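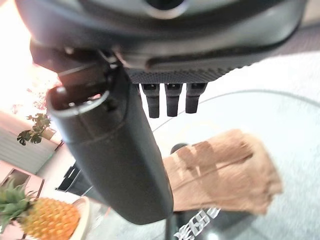 Abb. 3: Die runde Glasplatte

4. Glasplatte reinigen und pflegen

So, jetzt zur Platte, meinem Lieblingsteil am Dresach (und leider auch dem Teil, auf dem man jeden Fingerabdruck findet!). Ich mache das immer morgens gegen 8 Uhr, da fällt das Licht bei mir schräg über den Tisch und ich sehe jeden Streifen.

4.1 Alles herunternehmen, auch Untersetzer und Tischläufer. Bitte heben, nicht schieben.

4.2 Krümel und Sand mit einem weichen Pinsel zum Rand hin abfegen. Ich habe das einmal ausgelassen und mir prompt einen feinen Kratzer hineingewischt, der ärgert mich bis heute.

4.3 600 ml lauwarmes Wasser mit 5 ml Spülmittel mischen. Mehr Spülmittel schmiert nur.

4.4 Tuch eintauchen, gut auswringen und von der Mitte in Bögen nach außen wischen.

4.5 Die Kante extra abwischen, oben und unten, einmal ganz herum. Dort sammelt sich mehr, als man denkt – vor allem nach Kuchen.

4.6 Mit einem trockenen Mikrofasertuch nachpolieren.

Hinweis: Kalkränder gehen mit einem Schuss Essig im Wasser weg. Danach mit klarem Wasser nachwischen.

ACHTUNG: Keine Scheuermilch, keine Stahlwolle, keine Rasierklingen! Heiße Töpfe nur auf einen Untersetzer stellen. Nie auf die Platte setzen oder am Rand aufstützen.

Weiter mit Abschnitt 5, Filzgleiter wechseln.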